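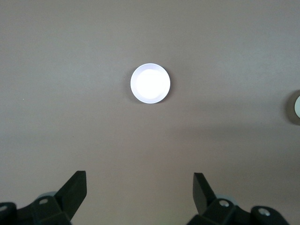

Firkix opens pre-orders for Dunon handheld console

CHISHOLM, 31st October – Games hardware maker Firkix has opened pre-orders for the Dunon, its first handheld console. The Dunon will sell for $493 and will ship to buyers in Australia and New Zealand before the end of November.

The console comes in one colour, charcoal, with 300 GB of storage for games and saves. A card slot on the lower edge takes standard memory cards. Firkix says the battery lasts up to eight hours in less demanding games, and the charging cable is included in the box.

There will be 16 games in the Dunon store on release day. Among them is Plultorham, a town-building game made by Firkix's own studio, which will come free with every pre-order. Players who buy the console later can get Plultorham from the store at the normal price.

The first run is limited to 2,000 units. Orders will be filled in the order they are received, with a limit of two consoles per household. A second run is planned for the new year, but no date has been set.

"We had a lot of requests for a handheld with proper buttons and a screen you can read outside," said Tincuța Ursu, head of hardware at Firkix. "We changed the shoulder buttons late in the program after testers with smaller hands found them hard to reach. That cost us a few weeks and we think it was worth doing."

Saved games can be moved between two Dunon units over a home network. Online play does not need a paid subscription. A dock for connecting the console to a television is in development and will be sold separately.

Pre-orders can be placed through the Firkix online store. Payment is taken when the console is dispatched, and orders can be cancelled at no charge until then. The console carries a two-year warranty, with repairs handled at the company's Chisholm workshop.

Media enquiries: Firkix press office, Chisholm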